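# The Belt Is the Cheap Part

Most small packing rooms buy a conveyor once, run it for a decade, and learn how it works in the week it stops working. The machines last well enough to encourage this. A flat belt on an aluminum bed has few moving parts, and the ones it has are forgiving until they are badly out of line. By then the edge has frayed, the splice has begun to lift, and someone is holding a utility knife and looking for the supplier's phone number.

Yaneth Ríos has fitted and repaired light-duty belts for 6 years, the last of them at Addo, a four-person service shop with its workbench at the back of a former print works. Her customers pack tea, candles, hinges, vitamins and dog leashes. None of them moves anything heavy. Almost all of her calls concern tracking, tension or dirt, and she puts them in that order.

"People ring up and say the belt is bad," she says. "The belt is the cheap part. It's telling you about the frame."

## What a flat belt is made of

The standard light conveyor belt is a woven polyester carcass with a thin cover on the carrying side. The cover is usually PVC or polyurethane. PVC costs less and tolerates general handling. Polyurethane resists oils and cuts better, stays flexible in the cold and bends around smaller rollers. The underside is often left as bare or lightly impregnated fabric, which slides across the bed with little friction.

Color is partly convention. White and blue dominate in food rooms, where a blue fragment can be found in a product that is unlikely to be blue itself. Green is the ordinary color of general industry. Black appears where scuffing is expected or where static has to be bled off, though plenty of antistatic belts are made in other colors. Buyers who choose by color alone sometimes end up with a cover that reacts poorly to what they put on it. Citrus oil is a common case. It hardens cheap PVC over time and the belt cups upward at the edges.

Finish matters more than color. A gloss surface releases sticky items and wipes clean. It also lets a carton slide on an incline. A matte surface grips a little better, and it throws less glare back at the person sorting on it. Rough-top and diamond patterns grip harder still, but hold dust in the pattern, and labels lose their corners to them.

## The frame does the steering

Under the belt there is a bed, normally sheet steel or an aluminum section, and along each side a rail. Grooved aluminum extrusion has taken over at the light end of the trade. The grooves accept T-nuts, so a guide rail, sensor bracket or drip tray can be added anywhere along the length without drilling. The same grooves collect staples, label backing and crumbs. Ríos cleans them with a strip of plastic cut to width and a vacuum behind it. Compressed air moves the debris into the bearings.

A belt runs toward the side it reaches first. If one end roller is out of square with the bed, the belt meets one edge of the roller slightly ahead of the other and climbs in that direction. Crowned rollers, which are a little larger in the middle than at the ends, pull it back toward center. They can correct a small error. They can't correct a twisted frame.

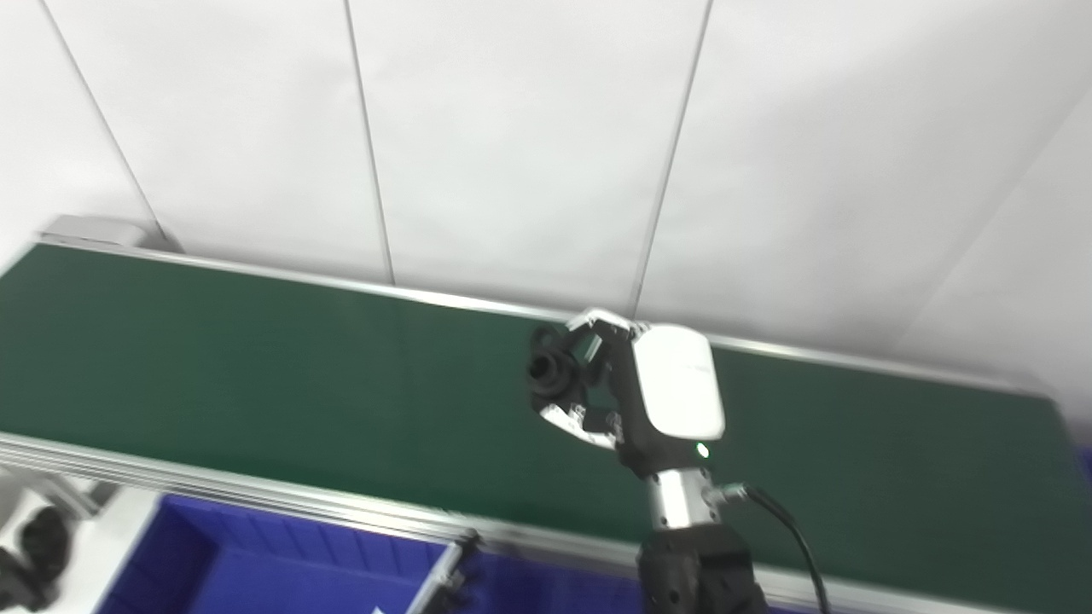 Twist is the fault she finds most often, and it usually comes from the floor. A long bed stands on several pairs of legs, and a concrete slab that looks flat will seldom hold all of them at one height. Somebody levels the conveyor end to end with a long spirit level and goes no further. The level also has to be laid across the bed, at every pair of feet, and the readings have to agree. A deliberate slope along the length is harmless if the drive was sized for it. A difference from side to side steers the belt all day.

Her sequence for a new installation does not vary:

1. Set the feet so the bed reads level across its width at every pair of legs.
2. Measure both diagonals of the frame and adjust until they match.
3. Square the drive roller to the bed and lock it.
4. Square the tail roller to the drive roller.
5. Fit the belt, take up the slack evenly on both sides and run it empty.
6. Correct at the tail only, a quarter turn at a time, and wait for several full revolutions before touching it again.

The sixth step is where most operators come to grief. A belt responds slowly. An impatient adjuster makes three corrections before the first has taken effect, then three more in the other direction.

## Tension

A fabric belt should be stretched enough to drive without slipping under its normal load, and no further. Makers state the figure as a percentage of length. The practical method is to lay the belt slack and flat, mark two lines across it a known distance apart, tension the machine, and measure between the lines again. With marks 2000 mm apart, an increase of 6 mm is an elongation of 0.3 percent, which suits many light two-ply belts. The data sheet has the final word.

Overtension is the more expensive mistake. It loads the bearings, bends the roller shafts and pulls at the splice, and it hides a tracking fault until the parts have worn to fit it. Ríos has replaced end bearings twice in one winter on a line at Jamico, which packs spice tins, where the night shift tightened the take-up each time the belt slipped. The drive roller had lost its rubber covering on one side. No amount of tension was going to bring that back.

Marisol Rengifo, the packing supervisor there, now keeps the wrench for the tail adjusters in her own desk. Adjustments go in a notebook with the date, the side and the number of turns. The notebook shows that between February and the end of spring the belt needed 4 corrections, all on the same side and all of them small. "I'd rather have a dull page," she says.

## Against the wall

Placement receives less attention than it should. In a narrow room the natural position for a conveyor is along a wall, where it leaves the floor free and needs a guide on one side only. The cost arrives later. With the far side out of reach, the far rail isn't cleaned, the far bearing isn't checked, and the far adjuster can be turned only by someone lying on the floor.

Shona Lowther lays out packing rooms for Drerkia, a fit-out contractor, and she argues for a gap wide enough to admit a person sideways. Where the room will not allow it, she asks for smooth wall panels, pale in color, with sealed joints. Belt dust is fine and dark, and a pale surface shows where it is being made. A gray smear at belt height, always in the same spot, generally means an edge is rubbing on something.

Lighting follows the same logic. A lamp directly above a belt produces a bright stripe down the middle and shade beneath the guides. Two rows set back from the edges give a more even surface and make a lifted splice visible as a thin shadow when it comes past. At walking pace, a sorter can catch it. She also prefers a belt that contrasts with the product. Brown cartons on a dark green belt are easy to read. Clear bags on white are not, and miscounts rise accordingly.

## Working height

Conveyors are commonly delivered with adjustable legs and then left at whatever height the crate implied. The correct height depends on the object being handled and on the people handling it. For light packing, the hands should work slightly below the elbow, so the belt itself has to sit lower by the height of the carton. A tall box on a belt at table height puts the hands near the shoulders, and the neck registers this by midday.

At Flunano, a mail-order seed company, the belt was lowered after Anselmo Cabrera stood beside it with a tape measure for one shift and wrote down elbow heights. The previous figure had been chosen to match a bench that was later thrown out. The new one is 798 mm to the belt surface, set for the seed company's largest mailing box. Shorter staff work from the floor. Taller staff complained for a few days, and the line was given a raised filling shelf at one station, bolted into the extrusion groove.

## Cleaning and the end of a belt

Most covers want a damp cloth, a mild detergent and a dry wipe. Solvents shorten the life of PVC by drawing out the plasticizer. Scrapers should be plastic. The underside needs the same treatment less often, and it gets it almost never, although packed dust under a belt raises friction, heats the drive and lays a ridge down the bed that will steer the belt as surely as a crooked roller.

Streaks on the surface can be read. Fine pale lines along the direction of travel suggest something fixed is touching the cover, commonly a guide or a scraper. Marks across the width belong to the product or to a knife. Polished bands on the underside show where the bed is high.

Belts are retired for three defects: exposed fabric at the edge, cracking across the cover where it bends around the roller, and a splice that has begun to open. Malou Lauritsen, who buys spares for a group of shared packing rooms, orders a replacement when the first belt is fitted and stores it rolled, fabric side in, away from sunlight. A belt kept folded takes a crease that passes over the rollers as a knock for the rest of its life.

She writes the pitch length on the outside of the roll in marker — the length measured on the machine, with the take-up at its shortest setting. The length on the original order is often different, and a belt cut to it may not go on.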